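The Long Way Down to the Salt

The salt mine at Navalholm closed to miners years ago and opened to everyone else soon after, at eleven in the morning, with a gift shop. I went with Evanthia Tsoukalas, who likes a ruin so long as it has a handrail.

There are 1254 steps to the first gallery. Our guide, Noman Farooqui, mentioned this at the bottom. He has been leading people down for nine winters and has the knees of a much older man, which he also mentioned.

The early miners worked by tallow candle and were paid partly in salt, a thing they already had plenty of. In one October they hauled up 2128 sacks. The overseer's ledger records the total in lovely handwriting and then complains for a page and a half about the price of mules.
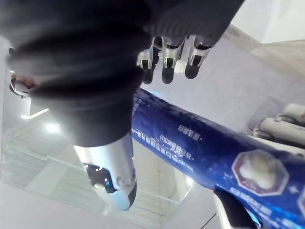
Dark gray fabric over a robot hand, with metal fingertips and thumb showing.

Beyond the chapel the passage narrows, and taller visitors start apologizing to the ceiling. Evanthia licked the wall. Everyone does, Farooqui said, and he would rather not discuss how often it gets washed.

We rode the elevator back up. It holds two people and plays an accordion waltz. The café does a decent bean soup, though you may want to ask them to go easy on the salt.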